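Economía doméstica aplicada
Apuntes de la unidad 4: La isla de cocina y la zona de agua

Se reparten en papel una vez. Quien pierda la copia puede pedírsela a un compañero, que para algo se fomenta el trabajo en grupo.

4.1 Qué se le pide a una isla

Los catálogos la presentan con un frutero de limones y una copa de vino. En la vida real recibe el correo, las llaves, la mochila y, en los ratos libres, la comida. A efectos de este curso, una isla es una superficie de trabajo a la que se llega por varios lados, y eso trae una consecuencia que conviene anotar: lo que se deja en ella se ve desde todos.

Cuando además lleva fregadero, la encimera se divide en zona de agua y zona de apoyo. La frontera no está pintada. Se aprende dónde queda la primera vez que se moja el pan.

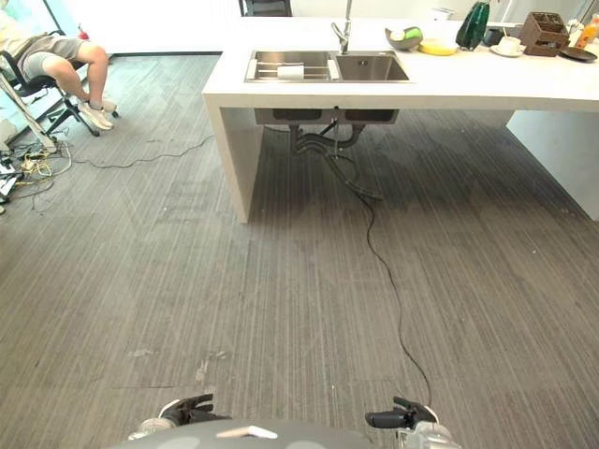

Cuadernos de aula, n.º 19, pág. 10

4.2 El fregadero de dos senos

El reparto clásico reserva un seno para lavar y otro para escurrir. Con el escurridor metido en el seno izquierdo, el agua cae donde debe y la encimera queda para otras cosas. El paño blanco enrollado sobre las varillas es costumbre extendida. El manual de Prillov recomienda colgarlo abierto; el manual de Prillov no tiene prisa por cenar.

El seno derecho, vacío, es el estado ideal y dura lo que tarda en aparecer el primer vaso. Al recoger se deja siempre así.

4.3 Lo que queda debajo

Una isla abierta por abajo enseña los desagües y los tubos flexibles. Ventaja: se revisan sin vaciar un armario. Inconveniente: se ven. En suelo de moqueta, como la gris a rayas finas de la fotografía, la revisión deja de ser optativa, y se hace con la mano y con papel seco en cada unión. El cable que cruza el suelo se recoge antes de fregar nada.

4.4 La zona de apoyo

Criterio general: cerca del grifo, lo que se moja; lejos, lo que no. El cuenco gris con las esponjas verdes y amarillas cumple. El plato amarillo pasa. La botella de vidrio verde oscuro se admite detrás, donde no la alcance el codo. La taza con su platillo y el organizador marrón de madera van al extremo seco; la madera junto al agua es un gasto aplazado.

Ejercicio para la próxima sesión: dibujar la encimera propia tal como está a las ocho de la mañana, sin ordenarla antes. Extensión máxima, una cara. Los dibujos con limones se devolverán.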